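Tươi Vũ
July 20, 2023

1/ We've sorted out the big table in the office at Wanden. It had turned into the place where everything gets put down, so I spent my lunch break on it. Notes for anyone in the same position.

2/ The table came from Riteo when they moved floors. Wood grain top, seats eight if people keep their elbows in. It cost us 900 plus 2 trips in Giáp's van.

3/ A new one the same size was 1,292. The cheaper one at 800 was too narrow to eat at and work at, so we went second-hand and I'm glad we did.

4/ The rule now is that drinks and snacks live on the table and paperwork doesn't. Post goes in the tray by the door. If you leave an invoice next to the crisps I will move it and I may not remember where.

5/ Mugs. Please take yours back to the kitchen at the end of the day. The dishwasher goes on at half five and anything left out waits until morning.

6/ Bottles need their caps on. We lost a whole set of Fendamis order forms to a spill in spring and had to ask for them again.

7/ Giáp asked if we should get a cloth for it. I'd say no. A cloth needs washing and the top wipes down fine with warm water and a bit of washing-up liquid.

8/ Next job is the shelf behind the printer, probably in August. If any of the old folders are yours, come and get them before then.
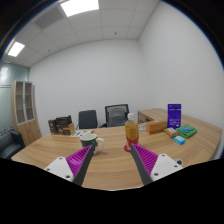 Office table with a green mug, a bottle and the packages on the right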